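Small Towns Should Test Their Own Wells Together

Over 100 households on the north side of Castlow drink from private wells, and most have never had the water tested.

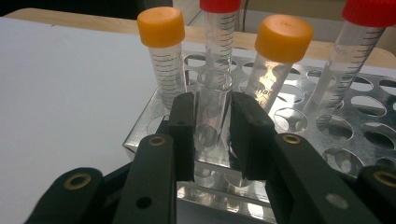
Capped tubes with orange and red lids in a steel rack.

I grew up on one of those wells. My parents had the water checked when they bought the house and never again. The report sat in a kitchen drawer with the furnace manual. When I moved back in December I sent a sample to a lab in Irholm and paid $115 for the basic panel. The nitrate number was higher than I would want a baby to drink. The neighbor on the uphill side had no idea what hers was.

The town's position is that a private well is a private matter. If you own the well, you own the problem. I understand the argument and I think it is wrong. Groundwater does not stop at a property line. What comes off the fields at Conusby ends up under Castlow sooner or later, and a single homeowner with a single report can't tell whether she has a bad well or lives in a bad spot. Forty reports on one map would tell her.

The usual objection is cost. The county did set aside money for a mailing that urged people to test, and I got the postcard. It had a faucet on it and a phone number. I don't know one person who called. A group order would do more. Labs will cut the price for a batch, and somebody with a cooler in the back of a truck can drive the bottles over in a morning.

The other objection is harder. People worry that a bad result will follow the house when they sell it. Zdislava Hrnčiar on Mill Road told me she would sooner not know. She has 2 acres and a retirement plan that depends on them. I don't think she is being foolish. But a buyer's bank will often ask for a test anyway, and by then she will have been drinking the water for years. Results could be mapped by section, with no addresses, and that would cover most of what she is afraid of.

A filter under my sink cost $896 installed. I could afford it. Some of the people on my road could not, and they are the ones with the shallow wells. The town budget comes up again in spring - I would like to see one line in it for bottles and lab fees.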